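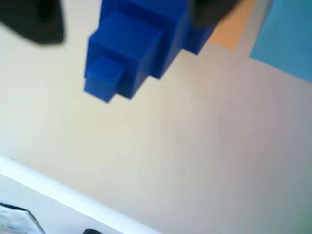
Nawal Zaki asked whether she could drop off a whole bag of puzzles at once, or if they had to come in one at a time. A whole bag is fine. Put a note inside with your name and card number, and tell the desk if any pieces are missing.

Trodedside Puzzle and Game Library: Common Questions

Who can borrow?
Anyone with a Trodedside or Gostton address. Bring one piece of mail. Children need a parent to sign the card.

How long can I keep a puzzle?
19 days. You can renew once by phone if no one else has asked for it. Puzzles over 1,000 pieces get a second renewal.

What does it cost?
The card is free. Late items are 40 cents a day, and we stop charging after ten days. Lost pieces are not charged unless the puzzle can't be used anymore.

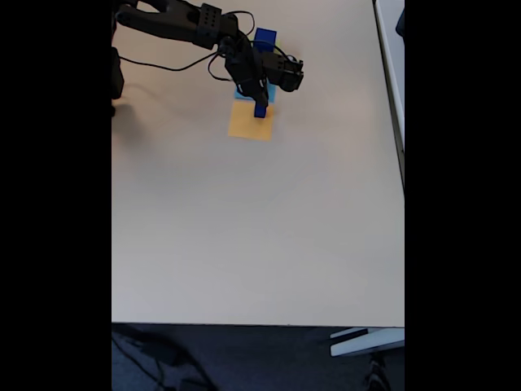 Board games have a shorter loan, one week, and can't be renewed between November and January. Expansion sets go out only with the base game.

Do you take donations?
Yes, if the box closes and the rules are there. We don't take magnetic sets or anything with a battery compartment that has leaked. Please call first if you have more than one carton.

Can I reserve something?
Up to three items. We hold them until 6 p.m. the day after we call you.

Where do I return things after hours?
Use the Hamdy Street slot for small boxes. Large boxes have to come to the desk.

Who do I ask about school loans?
Rania Ghoneim, at the desk most mornings.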